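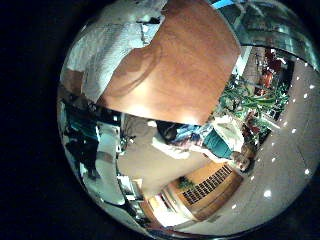
# About Mirkeleck

We collect demonstrations for robots that learn by copying. Somebody does a job by hand, the wrist camera and the joints get recorded, and the recording goes to whoever is training the model. That's the business. Small company, 4 of us full time plus people who come in by the session.

Page last touched 27/01/2021, by Doina, between two other things. Sorry for the state of it.

## What we do all day

Short tasks, done many times over, by different people. Pick up, put down, fold, open, close, hand over. Each try is one episode. A session is 60 episodes if nothing breaks. We keep the bad ones too, labeled as bad, because customers kept asking for them and we used to throw them out (Raimo still winces about this).

We like to work in rooms people use. Plants, cloth lying about, somebody in a teal shirt in the background, ceiling lights all over the place. A model that has only ever seen a clean bench gets lost the minute you move it, and then we get the phone call.

What we deliver:

- wrist video, full circle, not cropped or flattened
- joint and grip readings, on the same clock as the video
- a plain text note per episode: task, who did it, kept or failed
- the calibration files, all of them, even the ones from the morning we got it wrong

No faces go out without a signed form. If a form is missing we blur or we drop the episode. Not negotiable, please stop asking.

## The hand

We run two hands, both called Irkumeo, which is confusing and we know. Irkumeo 2 is the current one. Venla does the mechanical work and has rebuilt the fingers more often than she wants to talk about. 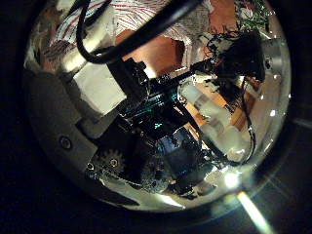
Maintenance is the part of this job that people leave out of the budget. Ours goes in the schedule, before every session, and whoever is running the room signs for it. Cable first. A thick one like the black loop across the top there needs slack on every move of the wrist, and you want to find out it doesn't have any before episode one, not in the middle of a fold. Then gears, screws, thin wires, lens. Wipe the lens. Glare we leave alone mostly, it's real light and the model will meet it sooner or later.

If a part gets swapped, the session number changes. Old and new recordings don't get mixed in one batch. We learned that on the Bivov job, 125 episodes with two different finger lengths and no note saying which was which. Took Toivo most of June to sort it.

## Who we are

**Doina Ristić** runs the sessions and writes the task sheets. Also this page. Ask her about dates and rooms.

**Venla Huttunen**, hardware. Hands, mounts, cables, spare parts. If you are sending us your own gripper, talk to her BEFORE you ship it.

**Toivo Huttunen**, data. Sync, storage, checks, delivery. Yes, related to Venla. No, he can't get you a faster slot for the repairs.

**Raimo Kettunen**, customers and money. Came over from Sjöberg, where he bought data from people like us and complained about it, so he knows what you're going to say.

**Ismail Ait Ali** isn't on staff but has done more episodes than anyone and trains the new demonstrators. Good with cloth. Patient with people who have never moved a robot arm before, wich is nearly everybody who walks in.

## Doing sessions with us

We're usually looking for demonstrators. No background needed. Left handed people especially, we're short on those. Sessions run 2 hours with a break, paid the same day, and you get paid if the hardware goes down halfway. You'll get a practice round with Ismail first and those episodes don't get used.

Please don't try to be perfect. Do the task the way you'd do it at home. If you drop the thing, pick it up and carry on, the recording is still running and we want that bit as well.

## Buying data

Tell us the task, the hand, the kind of room, how many episodes. We'll come back with a price and a small test batch, and you should load the test batch before you say yes. Really load it. Two customers signed off on files they hadn't opened and then teh time stamps were in a format they couldn't read, which is a five minute fix in week one and a horrible one in week six.

We don't train models ourselves and we don't resell your batch to someone else unless the contract says so.

Opening hours and the address are on the contact page. Ring the lower bell, the upper one isn't ours.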